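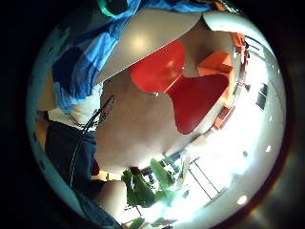
Gunn writes that the second half is the only part worth talking about, and that if we had kicked the ball away less we would be planning a parade by now. I've put the whole message below so everyone has it.

> I was at Kestthorpe for the final and I'm still sore about it. We had them
> pinned back for most of the third quarter and then punted on fourth and
> short, twice! Are we going to play that safe again next season?

April, posted by the Pleditz supporters list editor

Well, I was sore too, and I drove home without the radio on, so I do understand. But I have gone back through my scorebook (I keep it in pencil, and my handwriting gets worse as the game gets closer) and I'd like to stick up for the coaches a little. Our defense had given up 253 yards all evening, which against that Kestthorpe backfield is a fine night's work by anybody's measure. If you trust a group like that, you punt and make the other fellows go the long way. It was the long return after the second one that hurt us, and I'd put that down to tired legs on the coverage team.
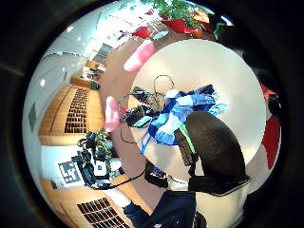 Reading time: 2 minutes

As for next season, we have 60 players signed up for the spring sessions, and most of the offensive line is coming back, which ought to make fourth and short a much happier place to be. The Skuvum game has been moved to our field, too, with a 7 p.m. kickoff, so please come early if you like to park near the gate. More than 668 people turned out the last time they visited, and the line for coffee went clear back to the ticket booth!

Do keep the messages coming, Gunn, even the grumpy ones. I enjoy them.

Last updated: April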